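Rornik by Rüegg: a review of the grasp-learning kit, with our clear cup results

Reviewed by Rahel Trummer, Durberg

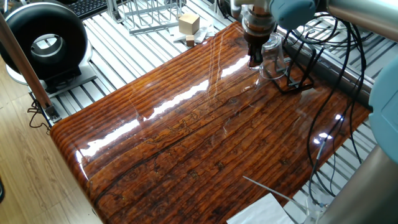
What we were after

I've wanted to write this one up since January, so do put the kettle on. Rornik is a training method for robot grippers, sold with its software, and its big promise is that it copes with see-through objects. Anyone who has tried to get an arm to pick up a clear plastic cup will know why my ears pricked up! Depth sensing tends to look straight through the thing, and a shiny tabletop full of reflections makes matters worse.

How it did

We gave it 115 demonstrations and then ran 700 test grasps. It missed 14, and I was thoroughly charmed. Our old method, Bernance, needed 3,464 demonstrations before we dared show it to visitors — and it still squashed cups.

Most of the misses came when the cup stood close to a wire stand, where the fingers hesitated and then closed too high on the rim. More demonstrations near clutter would probably help, though I haven't tried it yet.

Niggles

The manual is dreadful, bless it, and calibration ate a whole afternoon. I'd also have liked a way to pause training without losing the last batch.

Would I buy it again? Yes, gladly, and I've already asked for a second licence.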